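Search this site
Search
Go

How to Write Up Your Trip Before You Forget It
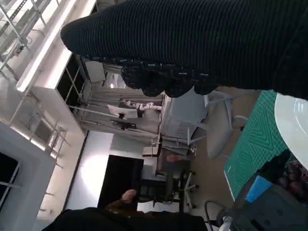

Black ribbed knit, with a green cutting mat behind.

You will come home from two weeks in Larholm certain you'll remember all of it. Give it until the laundry's done.

1. Write badly on the road. A line a night will do. "Soup again, bus late, goat" brings back more than any paragraph you compose in September with a thesaurus open.

2. Keep the paper. Ferry stubs, menus, the receipt from the Zolladar bus station where a sandwich cost what you'd expect a small chair to cost. Put the place name on the back of each one.

3. Deal with your photos early. I came back from the Vurkidmont trail with 1,237 of them. I cut that to 796 and felt ruthless, then to 52, and even my mother skipped a few.

4. Start in the middle. Your readers have been in an airport. Open on the hillside, or with the argument about the map, and let the flight go unrecorded.

5. Ration "breathtaking." You get one. If you've used it on the hotel breakfast, the mountain will have to manage without.

6. Put prices and times in a box at the end. People planning the same trip want the Ekinci ferry schedule and don't want to dig it out of your feelings about the sea.

7. Read it aloud, then cut the first paragraph. I cut mine from this page, and it had a very nice sunrise in it.

Send it to whoever you traveled with before you post it. They'll remember the goat differently.

Last updated: March 22, 2026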